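Accueil | Bancs d'essai | Méthodes | Données | Archives | Contact

Banc d'essai : le kit de collecte domestique Trekham pour humanoïdes

Évaluation rédigée pour le groupe de travail « manipulation d'objets souples »

12 partages | 3 commentaires

1. Objet de l'évaluation

Le présent compte rendu porte sur le kit de collecte domestique commercialisé sous le nom de Trekham. Ce kit réunit un poste de téléopération, un logiciel d'enregistrement synchronisé, un module d'annotation et un guide d'aménagement de la pièce. Il s'adresse aux équipes qui souhaitent constituer des jeux de démonstrations destinés à l'apprentissage par imitation, dans un environnement d'habitation et avec un robot humanoïde dont elles disposent déjà. Le robot n'est pas fourni.

L'évaluation a été conduite en juin dans les locaux de Pliltesbridge, dans une chambre meublée aménagée selon les prescriptions du guide. Elle a duré neuf jours ouvrés et a mobilisé deux opérateurs. La tâche retenue concerne le vêtement et son cintre : saisir, présenter, engager dans l'encolure, soulever, puis déposer. Elle a été choisie pour sa difficulté. Le textile se déforme à chaque contact, le cintre est rigide et asymétrique, et l'ordre des gestes admet plusieurs solutions acceptables.

Le groupe n'a pas examiné l'entraînement des modèles. Les observations qui suivent portent exclusivement sur la production des exemples, leur qualité et leur coût en temps.

2. Installation et mise en service

L'installation du poste de téléopération a demandé une demi-journée. La documentation est claire pour le câblage et l'étalonnage des bras ; elle l'est nettement moins pour la synchronisation des vues. Trois points de vue ont été paramétrés dans la configuration de référence, dont un placé à hauteur de tête. Le logiciel affiche un indicateur de décalage entre les flux, mais le seuil d'alerte par défaut est trop permissif. Il a fallu l'abaisser à la main dans le fichier de configuration, opération que le manuel ne mentionne qu'en annexe.

L'étalonnage doit être repris à chaque mise sous tension. La procédure dure sept minutes et ne peut être abrégée. Sur une journée ordinaire, cette contrainte reste acceptable. Elle devient pénible lorsque les séances sont fractionnées.

Le guide d'aménagement recommande de conserver dans la pièce un mobilier et des objets ordinaires, sans fond neutre. Cette recommandation paraît fondée. Un jeu de données recueilli devant un décor dépouillé prépare mal un modèle aux chambres réelles, où le drap est froissé et où des cartons s'empilent près de l'armoire.

3. Vue de tête et manipulation du cintre

La vue de tête constitue le principal apport du kit. Elle restitue la position des deux mains par rapport au vêtement et permet à l'annotateur de situer les contacts. Le vêtement jaune à bordures noires, employé comme référence, se détache bien du linge de lit gris, ce qui facilite la relecture. La main droite tient le cintre en bois, dont la barre passe dans l'encolure ; la gauche reste ouverte à proximité du bord du vêtement, disponible pour le maintenir. 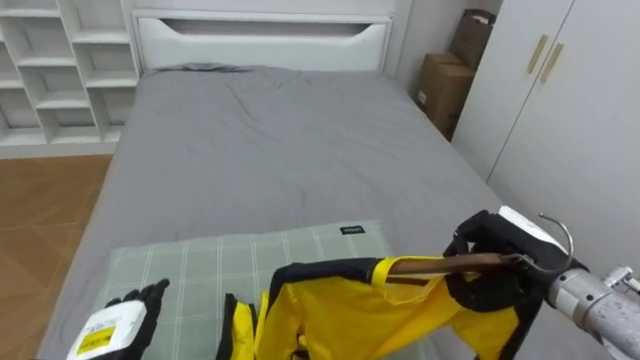
4. Logiciel d'enregistrement

L'interface présente, pour chaque démonstration, une fiche comportant l'identifiant de l'opérateur, la consigne en langage naturel, l'état initial et l'issue. Le démarrage et l'arrêt se commandent à la pédale. Ce choix est judicieux, les deux mains de l'opérateur étant occupées. La pédale fournie manque toutefois de résistance et a provoqué plusieurs arrêts involontaires durant la première séance.

Le logiciel autorise le marquage des échecs sans les supprimer. Le groupe attache une grande importance à cette fonction. Une prise manquée suivie d'une reprise réussie renseigne utilement un système d'apprentissage sur la manière de corriger une erreur, à condition que le segment fautif soit délimité avec précision. Trekham propose quatre étiquettes d'issue : réussite, réussite avec reprise, échec, rejet technique. Il serait souhaitable d'y ajouter une étiquette d'abandon volontaire.

L'export s'effectue par lots. Les métadonnées sont lisibles et les horodatages cohérents. En revanche, le renommage d'une consigne après enregistrement ne se propage pas aux lots déjà exportés, et aucune alerte n'est émise. Il convient donc d'arrêter le libellé définitif des consignes avant l'ouverture de la campagne.

5. Vues fixes et variété des situations

La vue fixe complète utilement la vue de tête. Elle montre la posture du robot, la distance au lit et l'emplacement de la penderie, autant d'éléments absents du champ rapproché. Le plan de collecte fourni invite à faire varier la position initiale du vêtement. Parmi les configurations enregistrées figure celle où le vêtement est étalé sur deux oreillers superposés, une bande d'étoffe retombant le long de la pile.

Cette disposition impose une saisie en hauteur, sur un support souple. L'estrade en planches de pin brut, installée au sol contre le lit, place le robot au-dessus du plan de travail. Le guide ne donne aucune indication sur la hauteur à retenir ; le groupe l'a fixée par essais successifs et recommande de la consigner dans la fiche de campagne. 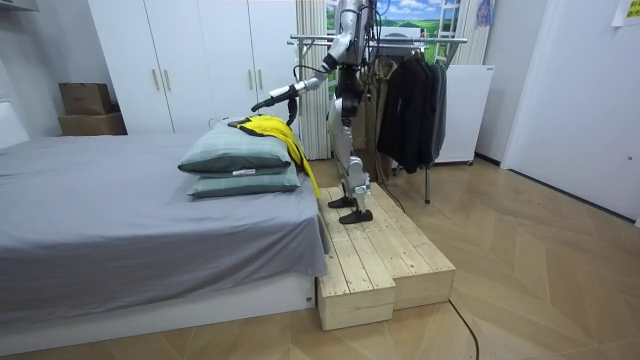

Pylyp Koval estime pour sa part que la variété des positions initiales est surévaluée dans ce type de campagne, et qu'il vaudrait mieux varier d'abord les vêtements eux-mêmes. À son avis, un modèle entraîné sur une seule pièce d'étoffe apprendra sa couleur avant d'en apprendre la forme. Il demande également que le plan de collecte prévoie des textiles sombres, plus difficiles à segmenter.

Le groupe partage cette réserve en partie. Le plan livré avec le kit prévoit bien un changement de vêtement, mais il le situe en fin de campagne, lorsque le temps vient à manquer. Une alternance quotidienne serait préférable. Elle supposerait que le logiciel gère une liste d'objets, fonction aujourd'hui absente et remplacée par un simple champ de texte libre.

6. Rendement et fatigue des opérateurs

Le rendement a atteint jusqu'à 34 démonstrations exploitables par séance, relecture comprise. Ce résultat a été obtenu par un opérateur expérimenté, sur la configuration la plus simple. Les séances consacrées aux reprises après échec sont sensiblement moins productives, ce qui est normal et ne doit pas conduire à les réduire.

La remise en état de la pièce entre deux prises occupe une part importante de la séance. Le kit propose une superposition à l'écran de l'état initial attendu, au moyen d'une image semi-transparente. L'outil est efficace pour replacer les oreillers. Il l'est moins pour le vêtement, dont les plis ne peuvent être reproduits à l'identique. Le groupe recommande de ne pas rechercher cette identité et d'accepter une dispersion naturelle, pourvu que la consigne reste réalisable.

La téléopération prolongée fatigue les épaules. Les séances de l'après-midi présentent davantage de gestes hésitants, que l'annotateur doit ensuite écarter ou signaler. Une pause obligatoire, déclenchée par le logiciel, serait un ajout bienvenu. Les démonstrations du lundi matin comptent parmi les plus régulières de la campagne.

7. Reproductibilité entre robots

Le fabricant annonce la compatibilité du kit avec des humanoïdes de morphologies diverses. Le profil de commande se charge au démarrage et conserve les mêmes repères de pièce. Lit, estrade et penderie gardent ainsi la même fonction dans le plan de collecte, quelle que soit la machine employée. Le contrôle visuel de la posture de départ demeure néanmoins à la charge de l'opérateur, qui dispose pour cela de la vue fixe. 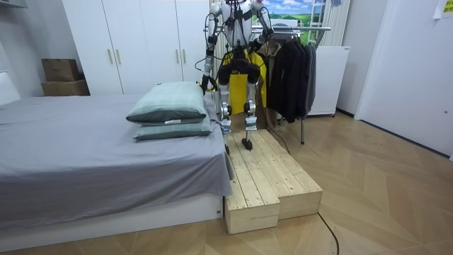
Robot blanc sur l'estrade en pin, près du lit et de la penderie. Vue fixe, Pliltesbridge.

Les profils livrés sont de qualité inégale. Celui du poignet a nécessité un ajustement des limites articulaires, faute de quoi l'orientation du cintre restait approximative. L'assistance, assurée par la société Brernico, a répondu dans la journée et fourni un correctif utilisable. Ce correctif devrait figurer dans la distribution courante.

8. Comparaison avec la solution antérieure

Le groupe utilisait auparavant la suite Fedoruk, limitée à l'enregistrement. Celle-ci conserve un avantage pour la stabilité des exports et la sobriété de son interface. Trekham l'emporte pour l'annotation, le traitement des reprises et l'encadrement de la campagne. La migration des anciens jeux a été tentée sur un lot restreint ; les consignes ont été reprises correctement, les étiquettes d'issue ont dû être ressaisies.

9. Avis

Avis favorable, sous réserve de la correction du seuil de synchronisation et de l'ajout d'une gestion des objets. Le kit convient aux équipes disposant d'une pièce dédiée et d'un annotateur à temps partiel au minimum. Son acquisition n'est pas conseillée pour des campagnes de quelques jours, le temps de prise en main étant alors disproportionné.

Rapporteur : Vsevolod Hrytsenko

À lire également
Annoter les reprises après échec : propositions de vocabulaire
Fedoruk, notes sur la stabilité des exports
Rédiger une consigne en langage naturel pour la téléopération
Pédales et commandes au pied : relevé comparatif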